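Hello, and thanks for clicking on the page that most people skip. I'm the person behind Flirka, a small computer repair and refurbishing shop on the ground floor of the old Skitgate building in Stendden, two doors along from the bakery (yes, it smells wonderful, and yes, I've put on weight). I mend desktops and laptops, I give tired office machines a second go, and on class evenings I teach people how to do the same things for themselves.

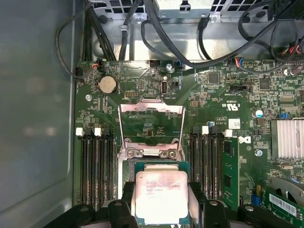
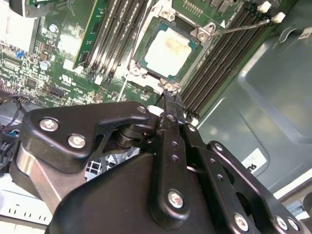 I didn't set out to do any of this. I spent years in the accounts office of a firm that sold garden furniture, and I was the one who got called over when a printer sulked or a screen went blue. I had no training at all. I'd just grown up with a dad who took the back off everything, radios mostly, and who let me hold the screwdriver. When the furniture firm packed up and moved away, they were going to send a whole storeroom of perfectly decent computers to the tip, and I asked if I could have them. They said I could if they were gone by the end of the week. So that was my first stock, stacked up in my hallway so you had to go sideways to reach the loo!

I cleaned them up one by one at the kitchen table, wiped the drives, put in a bit more memory where I could find it, and sold them cheaply to whoever wanted one. Students, mainly, and a fair few grandparents who wanted to see faces on video calls. Word got about. By the following December I'd run out of kitchen, my family had run out of patience, and the unit at Skitgate came up for rent at a price I could just about stomach.

## Why Flirka?

Everybody asks! It's what I called my first bicycle when I was small. I don't remember why, and my mum doesn't either. I'd written a long list of sensible names with "tech" and "fix" in them and every one of them was taken, so Flirka it was. People spell it all sorts of ways. The post still arrives.

## What I do here

Mostly, I mend things. Bring in a machine that won't start, or that starts and then thinks better of it, or that takes so long to open your email that you've made tea and drunk it. I'll have a look while you wait if the bench is clear, and if it isn't I'll give you a ticket and ring you. Looking is free. If I can't find the trouble I don't charge for hunting, and if the repair would cost more than the thing is worth I'll tell you so before you've spent a penny (I lose a bit of business that way, but I sleep well).

The jobs I see most are slow hard drives, noisy fans, broken hinges on laptops and chargers that the cat has had a go at. I do data transfers too, from your old computer to your new one, and I'm happy to sit with you and make sure the photos have all come across. I don't do phones. I tried for a while and my hands are simply too big, so I'd rather send you up the hill to the people at Suksawat, who have been at it for ages and do a lovely neat job. They send their laptop people down to me, so it all comes out even.

Then there's the refurbished stuff on the shelves by the window. Those are ex-office machines, desktops for the most part, and each one gets opened, dusted, checked over and tested before it's priced. There's a card stuck on the side saying what's inside it in plain words and what I think it's good for. "Fine for letters, shopping and telly, not for the big games" is one I write a lot. Every one goes out with a two-month promise from me, which means that if it goes wrong, you bring it back and I sort it or you get your money. Please keep the receipt somewhere better than I'd keep it.

## Classes

I run an evening class called Lids Off, and I love it more than anything else I do here. It's for people who've never opened up a computer and are a bit scared of it. We start with the names of things, we take an old desktop to bits on the first night, and then everybody has to put it back together before they go home. The grins when one starts up again are worth all the sweeping up of screws.

You don't need to bring tools, or know anything, or be good at maths. You do need to be 14 or over for the evening sessions, or come with a grown-up who's also going to join in (no sitting in the corner with a magazine, please). The class costs £23, and that covers tea and a little screwdriver set that's yours to keep. If £23 is a stretch this month, have a quiet word with me and we'll work something out.

I also do a slower daytime session for people who'd like help with the using side of things: passwords, backing up, spotting dodgy emails, that sort of business. Bring your own laptop and your own questions. I don't have a lesson plan for that one and it wanders wherever it likes. Last time we spent most of the morning on how to stop a weather page shouting at somebody.

## Giving us your old machines

Yes please! Desktops, laptops, keyboards, cables, boxes of bits from the loft. I can't take the big glass televisions or anything that's been in a flood. If it's got your files on it, I wipe the drive before doing anything else, and you can stand and watch if that makes you happier. What I can't save for selling goes in the spares drawers or onto the class bench, and what's left after that goes off for proper recycling. It's £100 towards my rent for every good haul I manage to fix up and sell, near enough, so you're doing me a real favour.

## Finding the shop

Come in by the blue side door at Skitgate, as the front one sticks. There's a ramp, and a space where you can pull up for a few minutes to unload. If the shutter's halfway down I'm in the back with a kettle, so knock loudly. I last gave this page a tidy in June 2022, and the opening times are on the card in the window, which I change more often than I change the website.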